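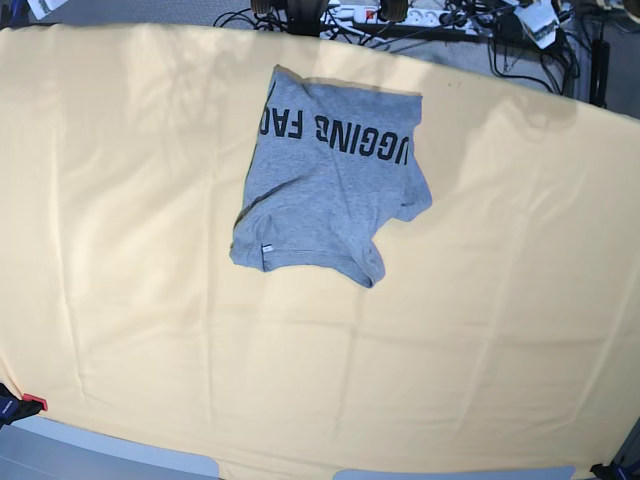 The folding line at Grilier starts at seven in the morning, and for most of its history it started with Rasa Bite. She has worked in the company's garment room in Grivolham for long enough to have trained almost everyone else in it. The job is simple to describe. Clean shirts come off the dryers in wheeled bins, and they have to leave the room flat, square and stacked by size.

Grilier rents and launders work clothes and event shirts for businesses across the county. The washing was automated long ago. So was the drying, and the tagging, and most of the billing. Folding stayed with people, because a shirt out of a bin never lands the same way twice. A sleeve may be tucked under the body, or the hem may be doubled over the collar. A person sorts that out with two quick tugs and doesn't think about it.

Last September the company began trying to hand some of that work to a pair of robot arms. The arms came from Stokia, a small automation firm, and they learn from people. A worker guides them through a fold again and again, and software looks for what the good folds have in common. Then the arms try it alone, on a shirt that has been dropped on the table any which way.

Bite was asked to be one of the people who did the guiding. She said yes after a weekend of thinking it over.

"I wanted to see it up close," she says. "If it was going to be in my room, I'd rather be the one with my hands on it."

The first week was slow. She was used to folding by feel, and now she had to decide what came first. Did she always find the shoulders before the hem? Did she smooth the left side with her palm or the back of her hand? Her supervisor, Eberhard, kept a notebook of the answers. He found that his four most experienced folders used four different methods and that each of them believed hers was the standard one.

They settled on a single fold for the trial. It took an afternoon of argument and has since become the house fold for everyone, which Bite considers a loss. Hers was faster.

The guiding sessions ran to 50 shirts a shift at first and later to 200. Every one had to begin with the shirt in a mess. Workers who had spent years making things neat were being told to crumple a clean shirt, drop it, and start over. Several hated it. One asked to go back to the bins after two days, and was allowed to.

The arms are now decent at plain T-shirts in middle sizes. They are slow next to a person, and they still struggle when a shirt lands with its sleeves underneath. Sweatshirts are beyond them. Anything with buttons goes straight to the human tables.

No one has lost a job over it so far. Two folders who left during the winter were not replaced, and people in the room noticed. Management says the arms are meant for the evening shift, which has been hard to staff for years. The day crew has heard this and mostly believes it, though Bite points out that there is nothing in writing.

What has changed is the shape of the day. Someone has to watch the arms, clear a bad fold, and write down what went wrong. That person sits more and talks less. The work is easier on the wrists and shoulders, and for Bite that matters. She had an ache in her right arm that she took home every evening, and on watching days she doesn't have it.

It is also duller. Folding leaves the mind free, and the folders used to talk all morning across the long table — about kids, rent, television, who was getting married. Watching a machine takes just enough attention to stop a conversation.

Pay was the other question. The guiding work came with more than an hour of paid training and a small raise that lasted only as long as the sessions did. Bite and three others asked for it to be made permanent, on the grounds that the arms fold the way they do because of what the four of them know. Eberhard agreed and took the request upstairs. The answer was a second trial period at the higher rate, with a decision to follow.

In the meantime the crew rotates. A week on the arms, then two weeks at the tables. On Friday the arms are switched off at noon for maintenance, and everyone folds by hand until the bins are empty. Bite swaps shifts when she has to so that she can be there for it.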